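The case against the clever box

Every autumn somebody tries to sell me a better box. Last week it was a leaflet from Zinton, who want me to rent plastic crates with hinged lids at 48 pounds a fortnight, delivered and collected. The year before it was Jurier and their "smart storage system", which as far as I could tell was a cardboard box with a sticker on it and an app that told you what you had written on the sticker.

I have moved house 3 times in the past decade and helped with a good many other people's moves, and I remain unconvinced. I don't say the crates are bad. They stack well and they don't give way when someone leaves them on wet grass. What I doubt is the claim that comes with them, that moving house goes wrong on account of the boxes.

In my experience it goes wrong on the evening before, when you are tired and there is still a kitchen to do. It goes wrong because you own too much. The last time I moved, I kept a list, which I would not recommend to anyone who wants to feel good about themselves. It had 331 lines on it, and that was with "books, various" as a single line. Six of the lines were for different kinds of vase. I don't buy flowers. A hinged lid would have done nothing for me there.

The Zinton leaflet has a page about waste, and this is the part that irritated me enough to write. Cardboard, it says, is used once and thrown away. By whom? The boxes in my loft came from a neighbour, who had them from her sister, and when I am done with them they go on the front wall and are gone before lunch. Some have four rooms written on them in four different hands, each crossed out in turn. I have never once managed to put a box out and still have it at teatime. The crates, meanwhile, come in a van and go away in a van, and I would like to see the sums on that before I'm told off about my sister-in-law's wine cartons.

Then there is the matter of labels. The Jurier people were very keen on labels. So are the packing guides, which all tell you to write the contents on every side and then the room, and then a number that matches another list. I tried it. By the third day I was writing "misc" and by the fourth I was writing nothing. At the other end I opened every box anyway, in whatever order they blocked the hall, and the numbered ones were no quicker than the rest. I'd say a room name on one side is worth the ink. The rest is a hobby.

Size I will grant them. Most people choose boxes that are far too big, fill them with books, and then stand looking at them. A small box cannot be made too heavy without some effort. If the firms want to do something useful, they could stop selling the huge ones in packs with the word "family" on the front.

And I would put in a word for the box with nothing printed on it at all. Printed boxes lie. I have carried "fragile glassware" up two flights with both arms shaking and found it full of towels. A plain one makes no promises, and you pick it up with an open mind and bent knees.
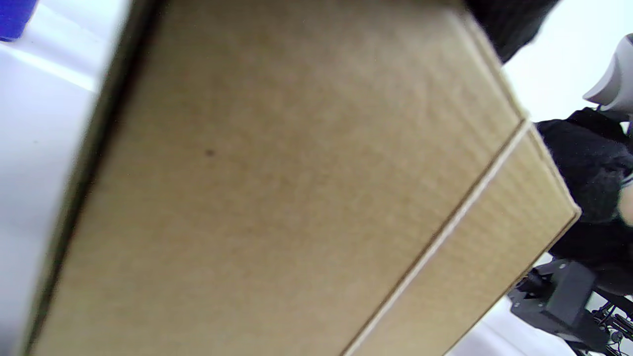
Barbara Borkowska, who read a draft of this, thinks I am being unfair. She told me that cardboard is all very well until you have to store it for more than one winter, that hers went soft in a garage and took the photograph albums with them, and that she would happily have paid 220 pounds to have had plastic instead. She also said that people who give their boxes away on the front wall plainly don't live on a main road.

I take the point about the garage. A damp garage will ruin paper, and for anything that can't be replaced I would use plastic too, or better, keep it in the house. But hers was a question of where to store things, and that is a different question from how to get them across town on a Saturday with a borrowed van. The leaflet runs the two together because it would like you to rent the crates for the one and then go on renting them for the other. Look at the small print on the back. After the first fortnight the price goes up.

I still have the leaflet, as it happens. It is in a box on the landing marked "misc", with two of the vases and a lead for something we no longer own, and I shall go through it properly in November.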